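Brerkico Technical Institute – Automation Maintenance Program
Handout: Routine Care of the Two-Finger Gripper, Bench Cell 18
Prepared by Awuor Kirui for the September intake

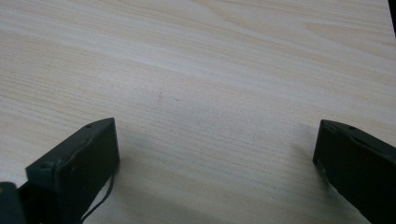 The bench cell is inspected at the start of each laboratory session, before any object is handled. Students work in pairs. One student carries out the check and the other keeps the cell log, and the roles are exchanged at the following session.

1. Before touching the gripper

Switch off the supply at the bench and wait 30 seconds. Confirm that the status light on the Tonden controller is out. Clear the work surface of parts and tools left by the previous group. Rings and bracelets are to be removed.

2. Fingers and fasteners

Each finger is a solid block held by screws. Try every screw with the short hex key supplied in the Mutiso service kit. A screw that turns under light hand pressure is loose and is to be reported before it is tightened. Do not apply thread-locking compound during class hours.

Examine the end faces under good light. Pale scuffs are normal wear and require no action. A chip, a raised edge or a crack running into a screw hole means that the finger is withdrawn from use. Replacement fingers are ordered under part number 3190 and are fitted in matched sets – a new finger is never paired with a worn one.

3. Cable

A thin cable run beside a moving finger must have enough slack for full travel, but must not hang where the jaws can close on it. Open and close the fingers by hand, slowly, and watch the cable through the whole movement. Look for flattened sections and for bare wire near the clamp. Tape is not an accepted repair. A damaged cable is replaced at full length, and the old one is tagged and handed in.

4. Alignment

With the fingers closed by hand, the two end faces should meet evenly along their height. Hold a sheet of white paper behind them. A wedge of light indicates that one finger is seated at an angle; loosen it, wipe the mounting face with a dry cloth and seat it again. Students who measured a persistent offset in the Tramomier exercise should repeat this step before changing any software setting.

5. Cycle count and records

Restore power and read the cycle counter. The slide is greased every 1088 cycles. Enter the reading, the condition of each finger and the condition of the cable in the log, then sign. Entries such as "OK" or "fine" will be returned for completion.

Reading for next session: Chapter 18, sections on position sensing and home switches. Bring the completed log sheet.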